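Horville Kitchen Leftovers Log — README

Last touched 1/3/26. Still a draft in places, sorry.

What this is

A food diary for a fridge, basically. Households in and around Horville wrote down what they cooked too much of, how they stored it, when it got eaten and when it got binned. We typed it all up. One row per leftover. Started as a thing for the Wiltell Street community kitchen newsletter and got out of hand.

Plain CSV, opens in any spreadsheet program. No login, no sign up.

Who did it

Afia Lamptey — set up the diary sheets, did most of the typing, wrote the category list
Forough Mirzaei — checking, spelling, the storage codes, this file when Afia is busy

Queries to either of us through the kitchen noticeboard or the contact page.

Files

leftovers_main.csv — the big one, one row per leftover
households.csv — size of household, type of fridge, how often they shop
storage_codes.csv — what the short codes mean
notes_raw.txt — comments people scribbled in the margins, typed as written
old/ — the first try from October, different columns, don't merge it with the main file

Columns in leftovers_main.csv

hh_id: household number, matches households.csv
dish: what the person called it. Not tidied. "Bol", "spag bol" and "mince sauce" are all in there
category: ours, from the list at the bottom
cooked_day: day number in the diary, starts at 1
storage: code, see next bit
portion: small, medium or large, judged by whoever filled in the sheet
fate: eaten, frozen, given away, pets, compost, bin
fate_day: day number again. Blank if the diary finished first
reason: only filled in when fate is compost or bin

Storage codes

Took the longest to agree on. People say "container" for everything. An ice cream tub is a container, so is a good casserole dish with a plate on top. Forough rang round and split them up properly.

GC — glass with a clip lid
GP — glass with a push-on lid
PC — plastic, clips
PT — plastic tub, reused (yoghurt, ice cream, marg)
BW — bowl with wrap, foil or a plate over
PO — left in the pot
BG — bag
UN — unknown, or we couldn't read it

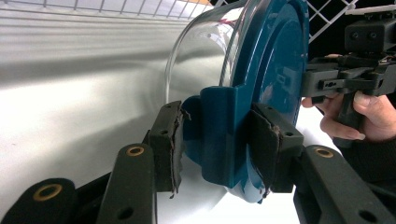
Lids caused more arguments than the food did. The first sheets only had a tick box for covered or not covered, which told us nothing, so on the second lot we asked what was holding the lid down. If it's clear glass and the lid has a locking tab on the edge, like the teal one, it goes down as GC. A lid that just presses on is GP, even when it's a tight fit. Missing or snapped clips stay under the clip code with a note in notes_raw.txt. We don't record colour or brand. A few people wrote it anyway and we left that in the notes.

How it was collected

Paper sheets stuck to the fridge door. Each household kept one going for 8 weeks, with a break of 2 weeks in the middle if they wanted it. Sheets went in the box at the kitchen or got picked up. Some came back with soup on them.

Everything was typed once, then a second person read it back against the paper. Where the two didn't agree we went to the household. Where the household couldn't remember, UN or blank. We did not guess.

Things to know before you use it

Not a proper sample. People who fill in a fridge diary are people who care about leftovers already. Please dont use it to say what Horville throws out as a whole.

Portion is a judgement call. Large in one house is medium in another. Compare within a household and you're mostly fine.

Household 4 has a chest freezer and freezes nearly everything. Throws the averages right off. Worth running things with and without them.

Household 20 moved halfway through, to the Drarbridge side. Same people, new fridge. Kept the same hh_id, see the note in households.csv.

Rice is under-reported, we think. Lots of meals list a curry and no rice. Either they cook exactly the right amount of rice every time (doubtful) or it isn't seen as a leftover.

Pets is its own fate as people were quite firm that the dog getting it is not waste.

Not for food safety. The diary says when something got eaten, not wether it should have been. Use official storage advice for that.

Category list

Soup and stew
Pasta
Rice and grains
Roast and grilled meat
Fish
Veg, cooked
Salad
Baking
Sauce and gravy
Mixed plate — the scrape-it-all-together one
Other

Pie was moved from Baking to Other and then back again. It's in Baking now. If you have an older copy, re-download.

Privacy

No names, no addresses. Names in the margin notes were swapped for initials or taken out. If you spot one we missed tell us and we'll pull the file the same day. Any household can ask to be removed.

Using it

Free for anyone. School projects, cooking classes, whatever. Say where it came from — "Horville Kitchen Leftovers Log, Lamptey and Mirzaei" is plenty. The MacDonald Hall cooking group already use it for their meal planning night and have their own cleaned up version of the dish names, ask them for it, we don't have a copy.

To do

Tidy dish names
Add a column for reheated or eaten cold
Sort out fate_day for things frozen then binned later (at the moment it's the freezing day, wrong)
Type up the last of the margin notes
New sheets with bigger boxes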